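Leave the Table Alone

March 16, 2022

Every tidying column I read says the same thing. Clear your surfaces. A clear table is a clear mind, buy a box with a lid, put the box in a bigger box. I did it last September. Bought the Stustix bins, 6 of them, labels and all. Spent a whole weekend on it.

Worst winter of work I've had.

Couldn't find the pliers. Knew they were in a bin - knew which bin even - and still didn't get up to fetch them, so the loose hinge stayed loose until the door came off. Markers went in a drawer and dried out becuase out of sight is out of use. And I stopped reading at lunch. The book was on a shelf, where books go, and I ate looking at the wall.

So the bins went to the garage and the stuff came back out. One long table to work at, kept mostly free. A second one behind it for whatever is in play that month. No sorting, no categories. Things stand in a row so you can see them and that is the entire system. 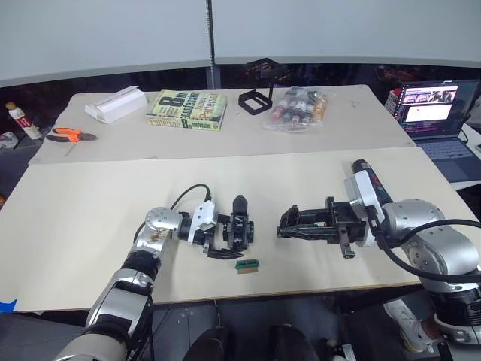 A paperback next to a pair of pliers bothers people. Patterson and hand tools, what's the connection? There isn't one. I don't need one. Markers, paint bottles, whatever they are, can live in a clear plastic bag, fine, you can see the colors through it. A bag beats a bin every time.

Yes there are limits. Food goes back to the kitchen. Anything sharp goes to the back. And if the row gets two deep then something has to leave, I'm not defending heaps, I've lived with heaps.

But the empty table as a moral acheivement - no. It's a table. Put things on it. If a visitor needs somewhere to set a cup down they can ask, and I'll move the book.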